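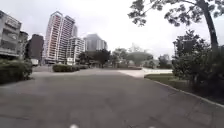

*Outside, large slabs with thin joints, gray sky.*

**Feb 12, 2021 — jointing mortar, mix and cure notes**

Continued from the last page. Daichi wants the mix fixed before we order the next sand, so I write everything I did today, also the bad parts.

Batch C, for narrow joints between stone slabs. Binder is the Hultis powder from the opened bag, sand is the fine washed one, sieved again by me in the morning. I weighed 1000 g of dry sand, then binder, then 100 g of water from the small bottle. It was too stiff. I added 23 g more water and after this it moved on the trowel as I like. I forgot to write the water temperature. It came from the tap and stood on the bench while I cleaned the molds.

Mixing: low speed, stop, scrape the bottom, low speed again. The scraping is important with this bowl, there is always a dry ring under the paddle. Roxana showed me to turn the bowl by hand a little during the second mixing and I did so. No dry ring this time.

I filled the prism molds in two layers and tapped each layer on the bench. Mold 4 leaks at the corner, the same corner as before. I put tape outside. Please do not put this mold back on the good shelf, I marked it with red pen.

**Water test on batch B**

Batch B has cured 36 hours. I poured water along the test joint and watched from which side it goes away. It stays on top at the left end and sinks at the right end. I think I pressed the left end more with the jointing iron, because I started there and my hand was fresh. So the difference is perhaps me and not the mix. To repeat with Margareta doing the pressing, without telling her which end was slow.

The surface of B has a thin pale skin. I scratched it with the nail and it comes off as powder, under it the mortar is darker and hard. Diarmuid says it is too much water brought up by the iron. I think also the plastic sheet was touching the surface in the night. Both can be true. For batch C I put the sheet over a wire frame, with air under it.

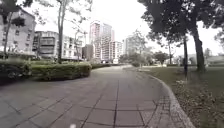
*Square gray tiles, curb and the narrow strip of small dark bricks along the curve.*

**Curves**

Long talk with Emilian at lunch about joints where a straight grid meets a curved edge. On a straight run all joints have the same width and our numbers from the prisms are useful. On a curve between small bricks the joint is a wedge, narrow on the inside and wide on the outside. The wide part shrinks more and we never tested this. Emilian proposes to cast wedge samples between two pieces of brick, open end and closed end, and to look for a crack at the open end. I like it — simple, and we have broken bricks enough in the crate.

The question is which sand. With the fine one the narrow end fills well, but I expect cracks in the wide end. With the coarse one probably the opposite. I start with fine only, so I don't change two things together.

**To do**

- Demold C on Monday, weigh before and after wiping
- New gasket for mold 4, ask Paravon if they sell the corner piece alone
- Cut bricks for wedge samples (Emilian has the key for the saw room)
- Copy the numbers from the old yellow notebook, pages are coming loose
- Water temperature!! Write it every time

Sieve is washed and drying on the radiator.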